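Replacing the NAS at home

Dec 8, 2023

The old file server was a Teron two-bay box that I bought used. In July one of the disks began reporting reallocated sectors, and the vendor had already stopped shipping firmware for that model. I moved everything to a small Udano board with 3 disks in a single-parity layout.

The first full copy ran over the wired network and took 62 hours. Most of that time went to small files. The mail archive alone holds more individual files than the rest of the volume combined, and each one costs a metadata write on both ends. 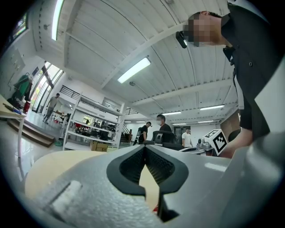
Packing the mail archive into monthly tar files before the second pass fixed this. Transfer rate went up to the limit of the disks and stayed there. I kept an index of message headers outside the tar files so that search still works without unpacking anything.

Backups are handled by Zamfir, which runs nightly and keeps 5 snapshots. Retention is set per folder. Photos and documents get the full set, and scratch space gets none. The default chunk size is too large for my data, so I lowered it and the repository shrank by around 700 MB.

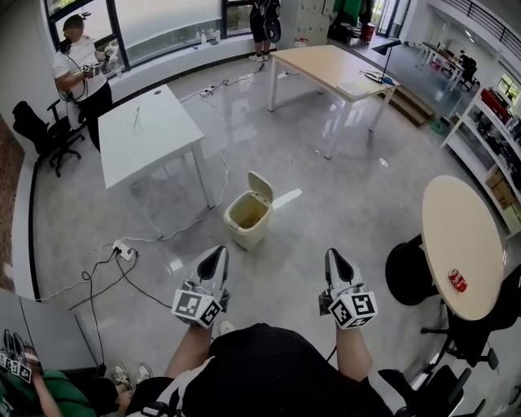
Restore testing is still manual. I pick a folder, restore it to the Ilby laptop, and compare checksums against the live copy. The only mismatches so far were files edited after the snapshot was taken. File ownership does not survive the trip, as the user IDs differ between the two machines. A mapping file would solve that, but I have not written one yet.

Get new posts by email. Enter your address to subscribe. You can unsubscribe at any time.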